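Grimar Garment Steamer
Section 4: Steaming Flat Items

Read Section 2 (Filling the Tank) before you start. The tank must be filled to the upper line and the cap closed.

1. Set the steamer on its base and plug it in. The light blinks while the water heats.
2. Wait 40 seconds after the light turns solid.
3. Point the head away from you and press the trigger twice to clear any drops from the nozzle.
4. Check the care label. Set the dial to LOW for silk and synthetics, HIGH for cotton and linen.

Note: Fabric with no label should be tested on an inside seam first.

Red and other deep-dyed cloth can bleed when steamed. Put an old towel under it and keep the dial on LOW.
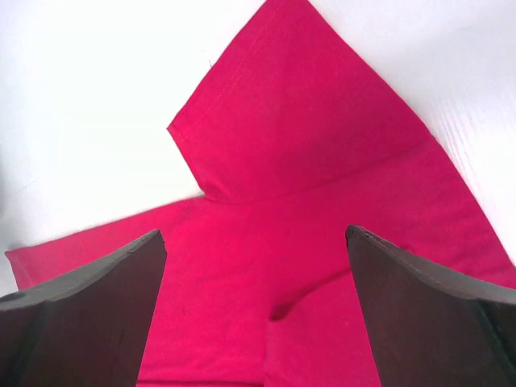 2 min read

5. Open out any folds by hand before steaming. Steam will set a crease that is left in place.
6. Hold the head just above the cloth and move it slowly from the center to the edges.
7. Let the item cool flat for 30 minutes before folding or hanging.

CAUTION: Steam burns. Keep your free hand behind the head at all times. Never steam clothing while it is being worn.

CAUTION: Unplug the unit and let it cool fully before refilling.

If the nozzle spits water, the head is tilted too far down. Hold it level and wait for the light. If it keeps spitting, see Descaling, page 52.

Revised October. Text by Caoimhe Gallagher.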